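Is the Perkden hand-held gripper worth it over the Pleltent?

Bethel Zeleke
24 August 2019 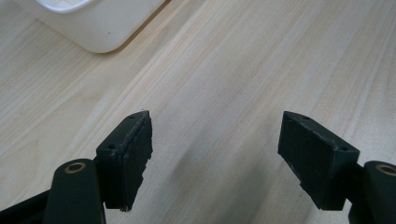 Perkden fingers open over the bench, rough strip on the left pad

I paid $149 for this and the left pad strip already looks ragged next to the right one. The seller says edge wear doesn't affect grip. I have my doubts - has anyone run both brands?

pelican_arms
Had the Pleltent since March. Its pads wear too. I'd ignore the seller and test it: same part, 18 picks, then swap the pads left to right and repeat. If the drops don't change, leave the strip alone.

Nguyen
Perkden is fine, get new pads

tdk481
Fine for what? Check the pivots for play before you spend more on pads. I wouldn't trust either brand's grip numbers.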